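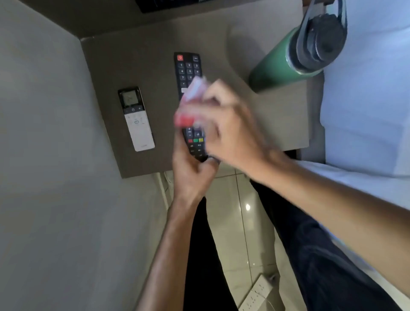

Ticket: TV in guest room loses channels after overnight update
Product: Nullard set-top box, connected to Medlow router
Opened: May 2, 2025
Status: Resolved
Priority: Normal

Reported problem
Guest room 34 reports that the TV shows a full channel list in the evening and only 32 channels the next morning. The missing ones are all in the upper part of the list. Picture and sound are fine on the channels that remain. Restarting the box brings everything back until the following night. The front desk has restarted it three mornings in a row.

Equipment
One Nullard box, wired to the wall jack. TV on the first HDMI input. The wall jack runs to the switch in the second floor closet, then to the Medlow router in the office. The same model of box is in every room on the floor. No other room has reported this.

Log

Entry 1
Checked the box settings. Automatic updates are on, set for the early morning. Software version matches the other rooms. Ran a channel scan from the setup menu and got all 72 channels. Left everything else alone to see if the fault comes back.

Entry 2
Fault came back. 32 channels again. Did not restart the box this time. Opened the status page and found the region code was blank. It should read the same as the property code on the account. Typed it in by hand, saved, and the full list loaded in almost 3 minutes.

Entry 3
Region code blank again the next morning. Swapped the network cable between the box and the wall with a new one. No change. Swapped the box with the one from the room across the hall. The fault stayed with room 34, and the other room was fine with the box from 34. So the box is good.

Entry 4
Looked at the account page for the property. Room 34 is listed twice, once under the current plan and once under the old Prarkura plan that ended when the building changed providers. The old entry has no region code. My guess is that the nightly update reads whichever entry it finds first and copies the blank code to the box.

Entry 5
Called Siddiqui account support. They confirmed the duplicate and said it was left over from the transfer. They removed the old entry while I was on the line. Forced an update from the setup menu and the region code stayed in place.

Entry 6
Checked for two mornings after the change. Full channel list both times, region code filled in, no restart needed.

Resolution
Duplicate room entry removed from the provider account. No hardware replaced. The new network cable was left in.

Follow-up
Boxes for 34 and the room across the hall are still swapped. Inventory sheet needs the serial numbers changed to match. Front desk can stop the morning restarts. If another room drops to the short list, check the region code on the status page before doing a scan, and note what it says in a new ticket.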